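Small parts storage for a shared bench, drawers or open bins?
Bekamora Forums > Workshop and Storage

evelien_dierckx
Hello all, long time reader and very occasional poster. I'm trying to get our bench under control and I would love some opinions before I spend any more money. We do a lot of little assembly jobs, mostly push buttons going into enclosures, and for years everything lived in jam jars (my grandfather's system, and I'm fond of it, but you can't read a lid from the side). I've moved the switches and other small bits over to a white drawer cabinet with four shallow drawers, and I keep going back and forth on where it should sit. Right now it's toward the back of the table, turned at an angle.
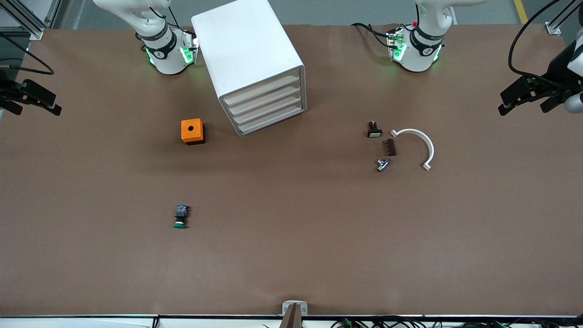 The little cabinet, with the orange button box next to it and some parts out on the table.

What I can't decide is whether to stay with drawers or go to open bins. My sister swears by bins. I like that drawers keep the dust off, but I do leave them open more than I should!
Evelien

prukulau
Oh, I like that angle. I had mine square to the back of the table for years and my wrist was never happy about it. Turn it so the drawers face whichever hand does the picking and leave it there for a month before you buy anything else.
I'd stay with drawers. Shallow ones especially, you see the whole contents in one look and nothing gets buried at the bottom.

Sikder311
Going to disagree, kindly. Drawers are lovely for things you fetch once a day. If you're building the same button box over and over, every open and close adds up, and you end up with a pile on the table anyway. I can see you've got a cluster of parts out there already, and I'd just give those a bin. Mine came from Finomstead, 30 in a pack, and they stack.

prukulau
A pile on the table is fine while you're working, though. I tip what I need onto a tray and put the rest away. Bins got full of sawdust at my place within a week.

Sikder311
Well, you have a table saw in the same room, my friend. Evelien doesn't mention one.

mapleandtwine
Can I put in a word for labels? I sorted 100 toggle switches into drawers one November, felt so pleased with myself, and by spring I was opening every single one to find anything. Masking tape and a marker did the trick. Also, I love that orange. Does the hole in the top take a standard button?

evelien_dierckx
Thank you all, this is so helpful! No saw in here, just the usual dust. Yes, the hole is where the button goes, and I do the wiring before I close up the base (I learned that one the slow way). I think I'll keep the drawers for storage and try one bin for whatever I'm building that day, so you're both a little bit right. Labels tonight, after supper.

Sikder311
I'll take a little bit right. Let us know how the bin goes.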